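Plating order for fried food, and why I changed mine

Most of what I have written on this blog about nuggets concerns the oven. The coating, the rack, the turn at the halfway mark. I have had less to say about the last part, the transfer to the plate, and a reader asked about it in April, so these are my notes. 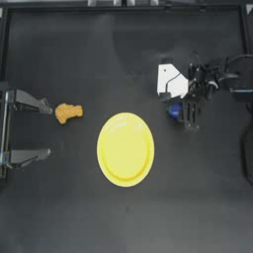
The problem with breaded food after cooking is steam. A nugget keeps giving off moisture for several minutes once it leaves the heat. If that moisture has somewhere to go, the crust stays firm. If it meets a cold, flat, non-porous surface, it condenses and goes back into the breading from underneath. The top of the nugget will still look right. The bottom will be soft, and on a bad day the coating will stay on the plate when you pick the piece up.

For years I tipped the whole tray onto a plate at once. It is fast and it guarantees the worst result, as the pieces in the middle are steamed by the ones on top of them. I now plate in single pieces, one layer, with a gap between each.

My current routine is as follows. Oven at 200 Celsius, which is a shade under 400 on a US dial. Nuggets on a wire rack over a tray. When they come out they stay on the rack for 3 minutes. During that time I put the plate in the warm oven with the heat off and the door ajar, then take it out with a dry cloth. The plate should be warm to the hand and no more than that. Check that yours is rated for oven heat before you try it. If it isn't, run it under the hot tap and dry it completely, including the foot ring.

Then the transfer. I use tongs with flat tips and open them wider than the nugget before I go in. Closing from a wide position lets both tips arrive at the same moment. If one side lands first it pushes the piece across the surface, and a piece that slides loses crumbs. I grip across the narrow dimension, about the middle, with the least pressure that will hold it. Lumpy pieces are harder. They have one stable way to be held and several unstable ones, and it is worth turning the piece on the rack before lifting instead of correcting in the air.

Plate shape matters more than I expected. A flat dinner plate gives the most area but no stop at the edge, so pieces wander when you carry it. A bowl collects everything at the bottom, and you are back to a pile. An oval with a raised rim is the best compromise I have found. It is narrow enough to hold in one hand, and the long flat base takes a double row. On mine that comes to 8 pieces, which is two modest portions or one for me after a long day.

Color is a minor point, but I will record it. A nugget is golden brown, and on a bright yellow plate like the oval one in the photo the crumbs are less obvious than they are on white. I like to see how much coating I am losing, so for testing I use white. For eating it makes no difference.

Brayan Arboleda, who reads these posts more carefully than I do, wrote to suggest skipping the plate and serving from the rack. He has a small footed one from Cliler that fits inside a serving tray. I tried the same arrangement with my own rack. The crust was the best of anything I tested – still crisp underneath when I had finished the sauce – but dipping and reaching over wires is awkward, and the tray underneath needs washing as well.

I also tried a folded paper towel as a liner. It absorbs surface oil well for the first 2 minutes. After that it is damp and does what the cold plate does, only with lint. If you use one, pull it out before serving.

Sauce goes in a separate dish. I know people who put it in the center of the plate. The contact edge goes soft at once, and the piece nearest the sauce is always the one eaten last.

Next I want to repeat the resting test with a thicker crumb. I have a bag of the coarse kind from the Bulach market and have not opened it yet.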